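Tipping at a counter-service place, where do you all land?

tamarack_jo
So my sister and I went to Pondarell over in Clesport for lunch in July and I'm still chewing on it. It's counter service. You order, they hand you a number, you go find a seat. Fine, I like places like that. But the tablet flips around and the lowest button is 19 percent, and the "other amount" thing is tiny and gray down in the corner. I hit the 19 because there was a line behind me and I panicked. Two sandwiches and a soup. Then my sister says she always hits no tip at counters and never thinks twice, and we argued about it all the way home. What do you do?

hobart_dan
Zero at a counter. I'll tip 20 at a sit-down place, happily, more if they were slammed. But if I'm carrying my own tray and dumping my own trash I don't see it.

milliefromtheblock
Dan, I used to work a counter (bakery, four years, my knees still remember) and those tips were my gas money. A dollar or two, that's all I'm asking of anybody! You don't have to do the percent. Everybody forgets you can just drop a buck in the jar.
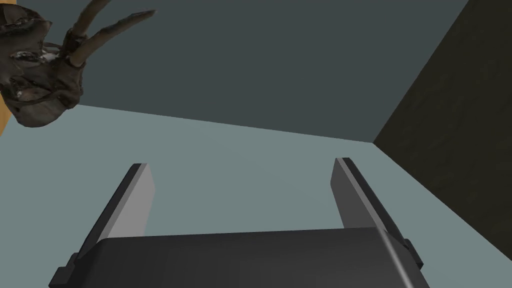 And the jar is better for the workers anyway, at least it was at our shop, where we split it up at close and took it home the same night. The card tips went on the paycheck two weeks later and we never really knew how they got figured.

hobart_dan
See, I'd rather the owner just put the sandwich up a dollar and pay you.

milliefromtheblock
Me too, but that isn't who you're punishing when you skip it.

Eoin Doherty
I run a small coffee place, 12 seats, so take this from the other side of the tablet. Our system is Joltgate and when we set it up the buttons came already filled in, and they were high. I changed ours to one dollar, two dollars, and none, all the same size. We got more tips after that, which surprised me. People were so relieved they quit squinting at it. I think plenty of owners never open the settings page at all.

tamarack_jo
Okay that makes me feel a little better about Pondarell, maybe they just never changed it. The soup was great, for the record.

ruthanne16
Does anyone tip on a big takeout order? I picked up trays from Barreto for my mom's birthday, $149 worth, and I froze up completely. I gave ten and then felt weird about it both ways.

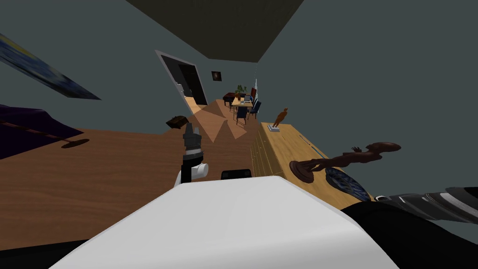 Is a takeout order that size different from grabbing one sandwich?
I'd say it is, since somebody spent a good while packing it all up and checking the sauces, and ten dollars on that sounds right to me.

Inês Antunes
Agree on the ten. I did takeout at a restaurant for a while and a party order could eat up most of an hour while your regular tables wondered where you went. Most folks left nothing. I remember one lady who left 16 dollars in ones, all folded up with a thank you note, and I kept the note on my fridge until I moved.

hobart_dan
I'll give you the party trays. Still not tipping on a muffin.

milliefromtheblock
What if they warm it up for you

hobart_dan
Fine, a quarter.

tamarack_jo
My sister is reading this over my shoulder and says Dan is the only sane person here, so thanks for that, now I have to hear about it at dinner. I'm going to try the dollar in the jar thing. Do you have to make sure they see you do it or is that tacky?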